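# Buying your first used motorbike: notes for the evening talk

Slides are on the stick, running order taped inside the folder. Fifteen minutes of me, then ten for questions, and Noemi will wave when I go over, because I will go over.

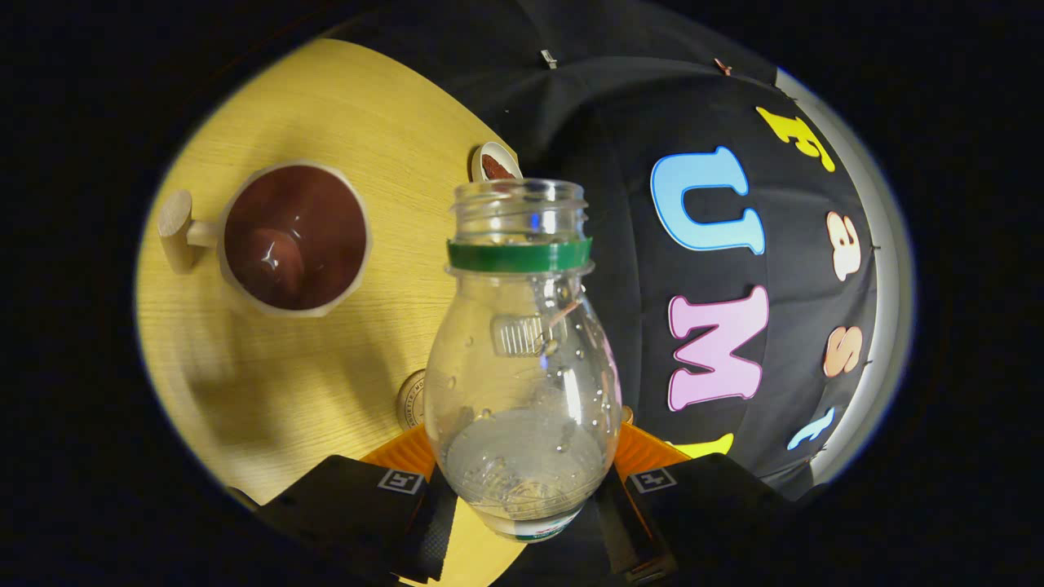

Good evening, everyone, and thank you so much for coming. My name is Birgit Sperling, I've been riding since I was old enough to be allowed and a bit too young to be sensible, and I've bought more second-hand bikes than my bank manager would like. Some of them were lovely. One of them was a commuter 125 that I bought in the dark, in the rain, from a man who was in a great hurry to get back to his tea, and I'll come to that one later on.

(Wait for people to find seats. Don't start on the costs until the back row has settled.)

**Before you go and look**

So, the first thing I'd like to say, and I say it to everybody who rings me up about this, is please do your homework at the kitchen table. Decide what you can spend altogether, then take out the insurance, the tax, a decent lock and a helmet that fits, and whatever is left is your bike money. Get an insurance quote on the exact model before you fall in love with it. Ansel Quintanilla, who some of you know from the Obi rides, had his heart set on a big naked bike last January and the quote for his postcode came back at nearly what the bike cost. He bought a smaller twin and he's been grinning ever since.

Check the MOT history online. It's free, you only need the registration, and it shows you the mileage at each test. Look at the advisories too. If the same worn chain is mentioned two years running, you've learned something about the owner.

**At the viewing**

Ask the seller not to warm the engine up. Put the back of your hand near the casing when you arrive (near it, please, not on it!) and if it's already hot, have a cup of tea and go back when it's cooled down. You want to hear a cold start.

Then take your time and walk round it:

- Frame number against the V5C, every character.
- Steering stops and bar ends, for signs it's been dropped.
- Fork legs. Wipe a finger round the stanchions and look for oil.
- Chain and sprockets. Hooked teeth mean a new set.
- Tyres: tread, date code and any cracks in the sidewall.
- Every switch, including the horn. People always forget the horn.

(If Zhuoran has brought the old sprocket, pass it round now.)

Take a friend. It needn't be an expert, just somebody who isn't in love with the bike. Raphaël Leclerc came with me to Clinaseck when I bought my tourer, and he knows nothing at all about engines, bless him, but he did notice that the seller's name wasn't the one on the service book. There was a perfectly good reason, and we saw the papers for it, but I'd never have asked.

**Dealer or private?**

I get asked this one every time. A private sale is usually cheaper and you often hear the bike's whole life story, which I rather enjoy. With a dealer you pay more, and you've got more rights if something goes wrong in the first few months. If it's your very first bike and you've no mechanical friend to lean on, I'd lean towards the dealer. Either way, pay for a history check for outstanding finance.

(Tell the commuter story here. The short version! The wheel bearings, the bus home, £121 for the first repair. Leave out the part about the ferry.)

**Money and paperwork**

Don't hand over a deposit for a bike you haven't seen. Get a receipt with both names, the date, the price and the mileage. Make sure you leave with the green slip and both keys. Sort your insurance before you ride away, even if home is only 5 miles up the road.

**Questions**

If it's quiet, ask who has a viewing coming up. Someone always has. The checklist is on the table by the door, and Noemi has spare copies for anybody going on to the Aditlow open day.

Thank Zhuoran for the projector. Chairs back against the wall, please, before the kettle goes on.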